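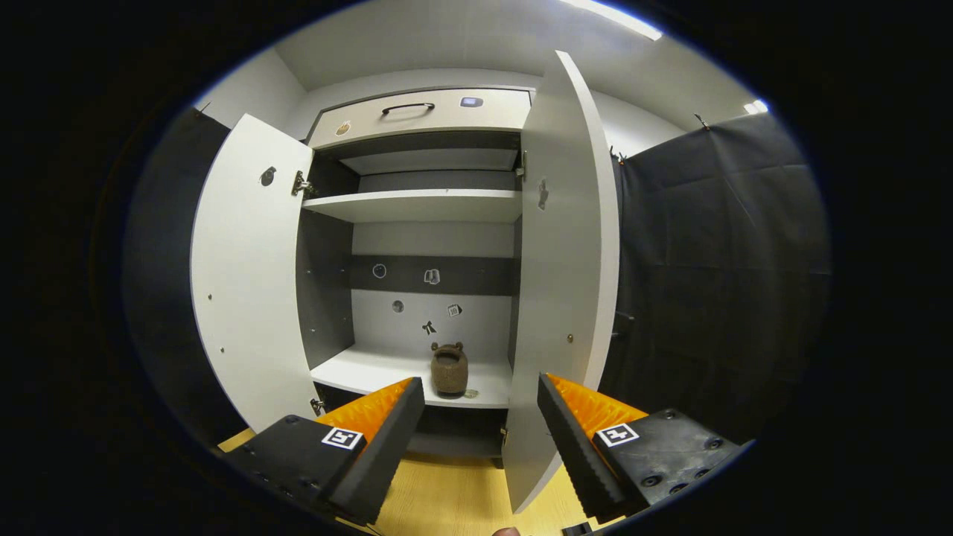

Koltstead tool library to move into former Galanis shop

Last updated: 21st January

Home | News | Council | Schools | Sport | Letters

The Koltstead tool library will leave its rooms on Falport Road and reopen in the former Galanis shoe shop, the group that runs it has confirmed.

The library lends drills, ladders, sewing machines and garden equipment to members for up to 10 days at a time. It has 341 members and made 1,487 loans last year, according to its annual report.

Makis Lazaridis, who manages the library, said the lease on the present rooms ends in September and the landlord does not plan to renew it. The new lease runs for six years.

"We looked at four places and this was the only one with a door wide enough for the bigger machines," he said. "It also has a parking lot, and our members have been asking for that for a long time."

The Galanis shop has been empty for two years. The building needs new wiring in the back room and a ramp at the front entrance before it can open to the public. Work on the ramp is expected to take three weeks.

Shelving and storage cabinets will come from the old rooms where they are in good enough shape. Members who have cabinets, workbenches or metal shelving to give away are asked to call first – the library cannot store large items until the back room is finished.

The yearly fee stays at $35 for a household. Late fees do not change either.

Some neighbors raised concerns about noise at a town meeting, mainly over the plan for a repair bench where members can use saws and sanders on site. Angeliki Tsakiris, who lives behind the building, said she supports the library but wants the bench closed by early evening.

"My bedroom wall is right there," she said. "I told them six o'clock and they said seven."

The town approved the change of use with a condition that power tools may not be run on site after 6:30 p.m. The library may ask for longer hours after one year.

Loans will stop for two weeks during the move. Items due back in that time can be returned late without charge, or left at the Zavinik hardware store on Main Street during its opening hours. Reservations made before the break will be kept – members do not need to book again.

Contact the newsroom | Copyright Koltstead local news | Back to top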